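Report on the members' visit to the Katona glassworks and the Brolgate trade collection

A party from the Society travelled to Brolgate in August to see the Katona glassworks and the collection of household glass kept beside it. The visit was arranged by Erzsébet Lakatos, and this report has been prepared for members who were unable to attend. Our morning began in the records office, and the tour of the works followed.

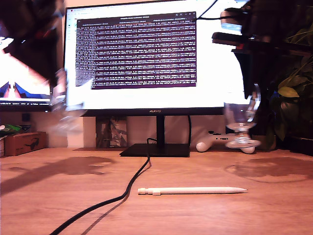
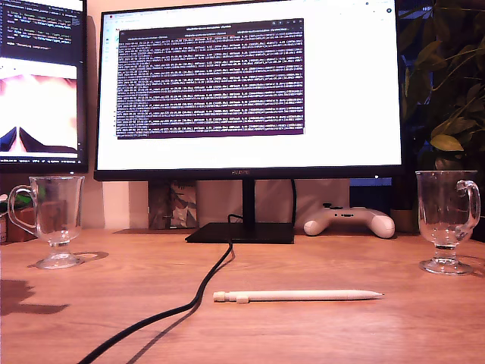
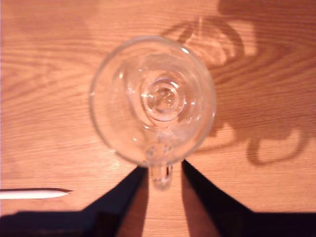
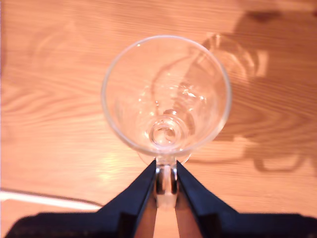
Desk with monitor and pen; the same kind of desk with two glass mugs; a mug from above; a stemmed wine glass from above.

The works stand on the east bank of the canal, a short walk from the station. Members should note that the path is uneven and that the footbridge was closed on the day, so the party was obliged to go round by the lock. We were received at the gate by Kinga Fekete, head of production, who gave a brief account of the firm. Katona began by making lamp chimneys and preserving jars. It turned to drinking glasses when the demand for lamps fell away, and later took over the moulds of its neighbour, Rivero, whose name is still used for the heavier ware.

The furnace hall was the main business of the morning. There are 2 furnaces, of which one was being relined and could be viewed only from the gallery. At the other, a team of 4 was making stemmed glasses by hand. The gatherer takes the glass from the pot and passes it to the blower, who shapes the bowl in a wet mould. The stem is then drawn or added, and the foot put on last. The pace was brisk, and there was very little talk. Several members remarked on how early in the process a faulty piece was spotted and thrown back into the bin for remelting.

From the hall we were taken to the cooling ovens, where finished pieces travel slowly on a moving belt. Mrs Fekete explained that glass cooled too quickly may look sound and yet crack weeks later. The cutting shop next door now takes in little work of its own and is used mainly for repairs and for training. Pressed mugs are made in a separate building, under an agreement with Vunico, and this could not be shown to visitors.

Lunch was served in the canteen at one o'clock. The soup was good.

The afternoon was given to the collection, which holds 511 pieces in a former packing room. It is arranged by use and not by date — tableware along the north wall, chemists' and dairy glass along the south — and this took some members a little while to grow used to. The labels are clear but small. A case of trial pieces by apprentices drew the most attention, in particular a jug with its handle set on at a slant. The catalogue is kept up to date by the records office, and written enquiries are answered as time allows. The room can hold parties of up to 500 only in the sense that the whole building may be opened for the annual fair; on ordinary days smaller groups are preferred.

Members planning their own visit are advised to wear closed shoes and light clothing. The gallery above the furnaces is reached by an iron stair, and there is no lift. Photography is allowed in the collection but not in the cutting shop. Seconds are sold at the gatehouse until four o'clock.

The Society is grateful to Mrs Fekete and her colleagues for their time. A return visit will be considered once the second furnace is back in use, and members wishing to take part should give their names to Erzsébet Lakatos.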